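Locker Amnesty: Everything Must Go (Home With You)

Mar 1, 2024 | From the Lundow Building office

The great locker clear-out is under way on the second floor.

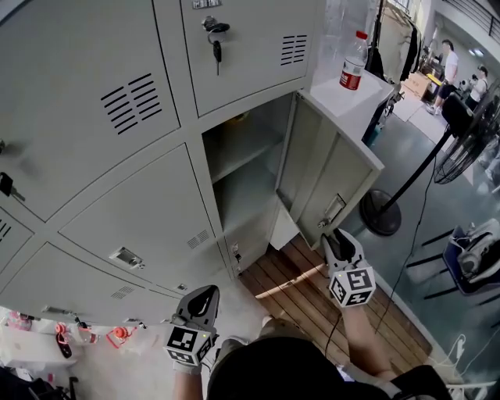

One open: an empty compartment in the gray bank, door open, shelf ready for its next tenant.

Long-time readers will remember that we have 114 lockers at Lundow and, according to the sign-out sheet, 29 people using them. Every last locker is nevertheless full, or locked, or both. The sheet was started when Hashemi Print still had the ground floor, and a good many names on it belong to people who have moved on to other jobs, other cities and presumably other lockers.

So we are starting over. If you have a locker and want to keep it, write your name and the number from the label plate on the new sheet by the mail slots. You have until March 12. Lockers with no name against them after that will be opened with the office master, and the contents will go into bags in the Skendholm room, where they will stay for two weeks before we get ruthless.

Some notes from the first round, in no particular order of shame:

Shoes. We found a lot of shoes, and rarely in pairs. If you walked home from the holiday party in one boot, we would love to hear how that went.

Food. The vents in the doors are there to let air in. They are equally good at letting air out, as anyone who sat near the Cliltura desks in January can tell you. Please take home anything that was ever edible.

Keys. A key left in the lock is convenient for you and also for everyone else. If you are using the locker, take the key with you. If you are giving it up, leave the key in the door so we know. Spares are 12 dollars to cut, and the office has stopped pretending it doesn't mind.

The tops. The white top beside the lockers is a handy place to put something down for a second. It has become a handy place to put something down for a season. Bottles, mugs and umbrellas left up there overnight will join the bags in the Skendholm room.

When you clear yours out, please check the back of the upper section as well as the shelf itself. Small things slide back there and are hard to spot from standing height. Wipe the shelf down, give the inside of the door a once-over too, and make sure the latch still catches before you walk away. If it doesn't, put a piece of tape on the front and tell us – a door that swings open into the walkway is going to meet somebody's elbow sooner or later.

New requests will be taken once the old ones are sorted. One locker per person. Yes, even if you cycle. The upper row goes first, as always, and we will not be arbitrating disputes about who is taller.

Last updated: Mar. issue, second version (locker deadline corrected)

Questions to the Lundow Building office, second floor | © Lundow Building News | Back to top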